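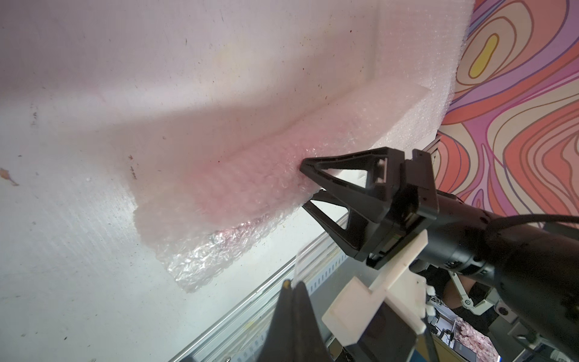 Mahfuz Weerakoon has spent eight years on the account books of Arnska, a queen whose reign at Kirnside survives mainly in grain receipts. "The chronicles give her two lines," he says. "The receipts give her 400 entries." Each one names the store, the quantity and the seal used. Before a tablet leaves the Cassim archive it is wrapped much as any fragile object is now, in foam and bubble wrap, and the wrapping is logged too.

Weerakoon dates the receipts by seal wear. Some 200 carry her own seal, and the rest carry that of her steward, Elell. Earlier editors read the change as a loss of power. He disagrees.

"The steward's seal appears only on small issues. Anything over a set weight still has hers — right up to the final season."

He is less certain about her death. The last receipt is damaged at the date line, and he won't restore it. A revised edition goes to the printer in April, with the line left blank.

Contact us | Copyright, all rights reserved | Back to top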